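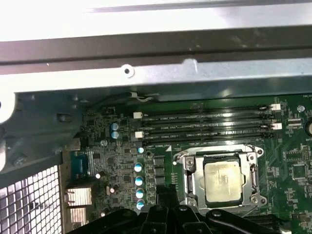
Filed under: Builds / Playtest notes / Platformer

November 4, 2021

Went back over the difficulty question for Stikmont because I don't believe the numbers we've been passing around. The claim in the channel is that the new checkpoint spacing "fixed" the Gernby levels. I'd like that to be true. I don't think we have shown it.

What we have: the July build with checkpoints at the start and end of each room only, and the current build with one extra in the middle of the long rooms. Same jump values, same enemy timing (supposedly - see below). Deaths per clear went down. Well, sure. If you cut a room in half, players replay the easy first half fewer times and so have fewer chances to die in it. That tells us the rooms got shorter. It doesn't tell us whether the part people were complaining about got any better.

The complaint was the wind shaft in Gernby 2. Go back and read the forum posts, they nearly all say the same thing: "I pressed jump." They don't say it was too far back to the start. One or two mention the walk, but they're already mad by then. A player who thinks the game ate the input isn't going to be calmed down by respawning closer.

So I did the boring thing and logged inputs for the shaft by itself. Total attempts logged: 1055. Most of those are mine and Glória Salgado's, which is a problem, as both of us know the shaft by heart and neither of us plays like a stranger. Fresh players are a small slice of it. I'm writing that down here so no one lifts the number out and puts it on a slide.

Findings, such as they are:

- Late jumps (pressed after leaving the ledge) are the most common death by a wide margin. The grace window should catch a lot of these. It's catching fewer than I'd expect.
- Early jumps (pressed before landing) get buffered fine on flat ground. On the moving platforms the buffer seems to be dropped when the platform changes direction. Happens on the second and fourth platforms, never saw it on the first.
- Deaths from actually misjudging the wind are rare. Funny, given it's called the wind shaft and we spent most of the summer tuning wind.

The buffer thing I can reproduce. Stand on the second platform, hop straight up just before it turns, press jump again on the way down. Should jump. Mostly doesn't. Glória gets it on her machine too. She thinks the grounded flag clears for one step when the platform's velocity flips sign, and the buffer code treats that as "left the ground" and throws away the press. Plausible. I'd put money on something close to that but I haven't stepped through it yet, and the last two times we were sure about the cause of a jump bug we were wrong.

The grace window is murkier. The value in the settings file is right. I checked the one actually loaded at run time and that's right too. But the wind adds velocity before the window is checked, so if you walk off a ledge with an updraft under you the game may decide you are already rising and skip the window entirely. That would explain why the late jumps pile up in the shaft and nowhere else. It could also just be that the ledges there are drawn a little longer than they collide. Looked at the collision overlay: the third ledge is short by 2 pixels on the right side. Not enough to explain everything. Enough to be annoying.

About "same enemy timing": it isn't. The saw at the top of the shaft runs on the room clock, and the room clock now restarts at the mid checkpoint. So anybody respawning there meets the saw at a fixed point in its cycle, every single time, and it happens to be a friendly point. We made the top half easier by accident. Any before/after comparison for that room is junk and I'd like us to stop quoting it.

Argued about assist mode again after lunch. Antunes (the level pack, so people searching these notes can find it) ships with slow-down on by default in the current branch. I don't see the case for it. The pitch is that people who bounce off hard platformers will stay. Maybe. Nobody has put up anything except a feeling and a comparison to Zororar, and Zororar is a different kind of game with generous jumps and health you can refill. Ours kills you in one hit and puts you back instantly. The whole deal with the player is that the death was yours. If the slow-down is on and they don't know it, we've changed the deal without telling them. Put it in the menu, put it high up in the menu, leave it off. Glória half agrees, wants a prompt after a set number of deaths. I said fine if it only appears once and never again. A game that keeps asking if you'd like help is worse than a saw.

Also not convinced by the "rage" tag on the store page draft. People who want that will find it too soft in the first world, people who don't will never click. Parking it.

To do before the next build goes out:

- Step through the grounded flag on the second platform. Don't patch it until we've seen it happen.
- Move the grace check ahead of wind. Log the shaft again with nothing else changed. NOTHING else.
- Fix ledge three.
- Saw: either keep the room clock running through respawns or set the offset on purpose.
- Take the mid checkpoint back out for one test round. I know. One round.
- Get 16 people who have never seen Gernby. Not friends who "don't really play." Some who do play.
- Cap attempts at 2000 per log file, the viewer chokes on anything bigger and I lost a morning's worth.

If the shaft is still the worst room after the first two items then I'll admit it's a design problem and we can redraw it. My guess is it drops to the middle of the list and the next complaint will be the crusher hallway, which I've always thought was cheap.

Later: ran the platform hop again with frame stepping on. Flag does clear. One step, exactly at the turn, second and fourth. First platform doesn't do it because it pauses before reversing. So Glória's right on that part at least. Haven't touched the buffer code. Grace window still open.

This site uses cookies to remember your settings and count visits. By continuing to browse you accept our cookie policy. Accept / Manage preferences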